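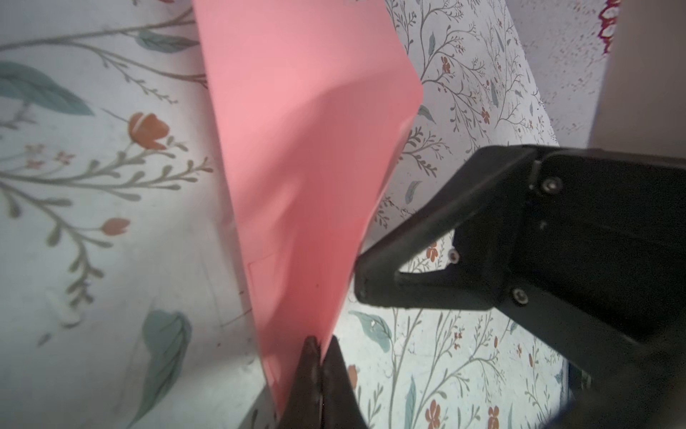
A sheet of pink paper or thin card, held by one corner between two gripper fingertips.

Ask a language model for the capital of a country and it will usually get it right. Ask how sure it is and things get a lot more interesting! Plenty of models sound exactly as confident when they're wrong as when they're right, and that gap has a name: poor calibration. A well-calibrated model that says it's 80 percent sure should be right 80 percent of the time, the way a good weather forecaster is.

Wavero, a small lab in Bulau, has spent the time since June on a lovely, simple idea. Its system, called Kuusisto, answers each question 16 times with a little randomness switched on, then groups the answers by meaning. If they all land in one group, the model reports high confidence. If they scatter, it says so, and it can hand the question to a person.

The first test used 500 questions on geography and basic science, and the second used 1000 drawn from everyday repair manuals (try getting two manuals to agree on what a bolt is called). Kuusisto's confidence scores tracked its real accuracy far better than simply asking the model to rate itself, and I find that thrilling, given how little machinery is involved.

There's a catch, of course. Sixteen answers cost more than one, and a model that has learned something false will repeat it cheerfully every time. The team's next version, Drimow, goes after the cost first: it starts with 2 answers and only asks for more if they disagree. Early runs are under way now.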